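Tract room and literature store, Skitard Mission Hall: half-yearly check, January

Carried out before the evening meeting. Items marked C need action before the next parcel arrives from Medve Press.

**Storage**

- [x] Cartons off the floor, on pallets or lower shelves
- [x] No carton above shoulder height
- [ ] C: Shelf 9 fixed to wall. Top bracket missing, lower bracket holding. Afrikaans and Dutch stock moved to shelf 4.
- [x] Gangway clear to 900 mm. Measured at the narrowest point, by the folding machine.
- [x] No damp on outside wall

**Fire and electrics**

- [x] Extinguisher in date, pin and seal in place
- [x] Heater switched off at wall, 1000 mm clear on all sides
- [ ] C: Exit sign lit. Lamp failed, replacement ordered from Gatance.
- [x] Guillotine guard locks, key kept separately

Refreshments are kept out of the tract room. Food and hot drinks stay on the hall side of the door, and the urn lead must not cross the doorway.

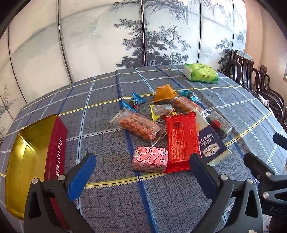

*Packaged snacks on a round table with a plaid cloth.*

**Stock condition**

- [x] Old printings withdrawn where the postal address has changed
- [x] Permission line present on all reprinted tracts
- [ ] C: Language labels on both ends of each carton. Turer edition labelled on one end only, 640 copies.
- [x] Large-print tracts stored flat

Comment: the bracket on shelf 9 was also noted at the last check. The shelf is to stay empty until it has been refitted and loaded with a test carton.

Next check: July. Keep this sheet in the blue folder with the key list.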